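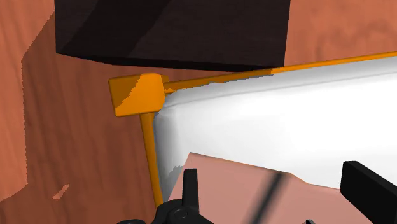 Speech reader, second proof: notes and index

January 22, 2021
By the text desk, Bouchard Press

Second proof of the campaign speech reader came back from Brellia this morning. Page count holds at 564, so the spine width we gave the cover people is still good. Print run is set at 2,000 and the stock is 80 gsm cream, same as the essay volume.

Main job today was matching the endnotes to the speeches. There are 882 notes. Flotum renumbers them by chapter when a file is reopened, and in chapter 6 it had started again from 1 halfway through, right after the farm policy speech. Cause was a stray section break left over from the old Word file. Took it out, saved, reopened twice. Numbers stayed put both times.

Checked chapters 1 to 9 by hand against the printout. Errors found:

Ch. 2: note 14 points to the radio version of the speech, should be the hall version. The two differ in the last three paragraphs.
Ch. 4: "applause" in brackets was kept in one speech and dropped in the others. House rule is to drop it. Fixed.
Ch. 7: date in the headnote is the date of publication, the rest of the book gives date of delivery. Have marked it but not changed it, need to see the program first.
Ch. 9: quotation from the inaugural runs on past the closing quote mark by a whole sentence.

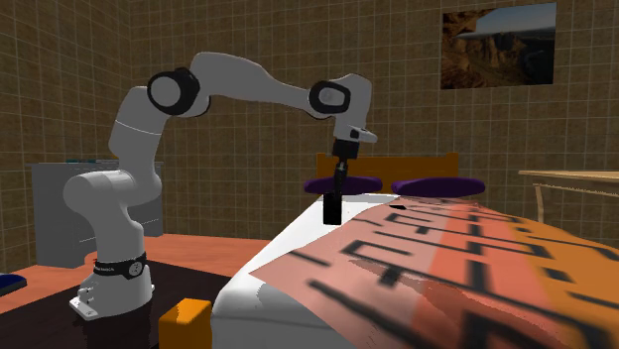
Arm on the table, gripper down at the edge of the blanket.

Scans. Ran the typescript drafts through Cleltar again at the higher setting. It does better with the carbon copies than last time but still reads a typed lowercase l as 1, and it loses anything penciled in the margin. The margin changes matter in this book. In the convention draft, a line about "the patient work of neighbors" is struck out in pencil and then written back in lower down, and the delivered version has it. If we print only what Cleltar gives us the reader won't see that it moved. Typed those changes in by hand for two drafts. Five drafts left to do.

Index. First pass has too many entries under "hope" and "future," as you would expect with speeches. Pages where the word only goes by in a closing line should come out. Kept the ones where the speaker spends a paragraph or more on it. Same treatment needed for "change" and "middle class." Cut the long string under "hope" down to nine page references and put a see-also to "optimism, as theme."
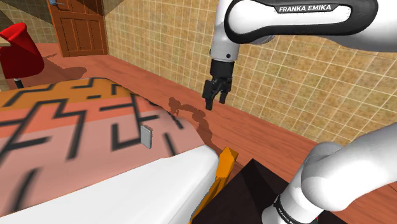

The place names need a decision too. Towns are indexed under their state in chapters 1 to 5 and on their own after that. I would rather have them on their own all the way through, with the state in parentheses, but that means redoing the early chapters by hand. Leaving it until the page proofs are final.

Permissions: still waiting on two. The debate transcript is cleared. The newspaper interview is not, and if there's no answer by April it comes out and chapter 11 loses six pages, which would move every index entry after it. So no more index work past chapter 10 for now.

To do next:
- finish margin changes, five drafts
- look up program for ch. 7 headnote
- ask Brellia if the running heads can be one point smaller
- new Flotum backup before anybody opens ch. 6 again

Contact the text desk | © 2021 Bouchard Press | Back to top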